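4.2 Untwisting and Sorting of Paired Conductors

The second group of items in the Harkitz trial consisted of short lengths of electrical wire supplied as twisted pairs. Wire of this kind reaches small repair shops as offcuts and is often kept in open baskets or trays until somebody has a use for it. The question in this section is how the state of the twist affects the time needed to separate a pair and the condition of the two conductors afterward.

Each piece was classed before handling as tight, mixed or open. A tight pair keeps its helix along the whole length. An open pair has lost it, and the strands can be parted by hand with no turning. A mixed pair has a tight portion at one end and a loose portion at the other - the most common state in material that has been stored and handled several times. The class was assigned by eye at the workbench and was not changed later, even where a piece loosened while it was being moved to its starting position.

The pitch of the helix was not controlled. Pairs from the Okance stock were wound by hand, and the spacing between turns differs from piece to piece and sometimes within one piece. We considered rewinding the stock on a drill to a fixed pitch, as was done in our earlier work at Hirano, but this would have removed the variation that makes real offcuts hard to sort. The 14 pairs were therefore used as received.

Two observations apply to all classes. First, the strand that appears dominant in a twisted section is a poor guide to which conductor will come free first. Where one strand lies fairly straight and the other is wrapped around it, the wrapped strand has the longer path and leaves more slack when the turns open. Second, slack does not spread evenly. It collects where the turns are widest, and the freed strand bows outward and may catch on the rim of a container or on a neighboring piece.

Color contrast was helpful in tracing the conductors by eye. With green and yellow insulation the crossings can be followed along a tight section without touching the wire. Pairs with both conductors in one color were left out of this part of the trial and are treated in Section 5.

Figure 2 shows a mixed pair above the work area. The turns are regular and close in the upper portion and open farther down, where the yellow conductor swings away in a shallow S-curve near the rim of the teal basket while the green one takes a more direct path. Thin yellow strands, which may be frayed filaments or stripped conductor ends, stand up beside the green wire low in the view.
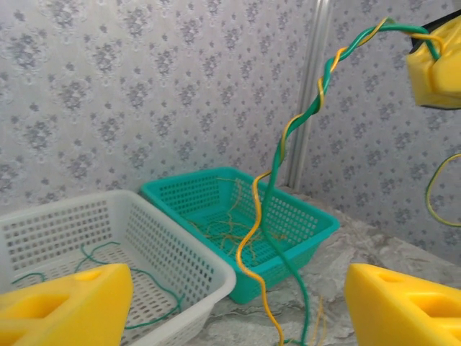

Kaede Tsuchiya
Research Associate, Materials Handling Group, Braruddale

Figure 2. Green and yellow twisted pair, mixed class, with the tight portion uppermost.

Loose ends of the kind that may be present in Figure 2 were recorded separately from the twist class. A frayed or stripped end can hook into the neighboring turns and stop the helix from opening, and it is easily bent when the pair is laid down. In our procedure the ends are inspected first. If filaments stand clear of the insulation they are pressed together before any turning begins, and the pair is then opened from the loose portion toward the tight one. Working in the other direction pushes the remaining turns together and makes them harder to undo.

Small closed loops were kept apart from straight pieces. A loop has to be opened before its twist can be judged along the full length, and the opening step can itself add or remove a turn. For this reason loops were given no class in the first pass. They were returned to the stock after opening and classed in the second pass, under the same rules as the other pieces.

Separated conductors were laid out by color and checked for kinks over their full length. A kink was recorded only if it remained after the conductor had been drawn once between two fingers. Curvature left by the helix was not treated as damage - it is present in every conductor taken from a tight section and has no bearing on reuse in short runs.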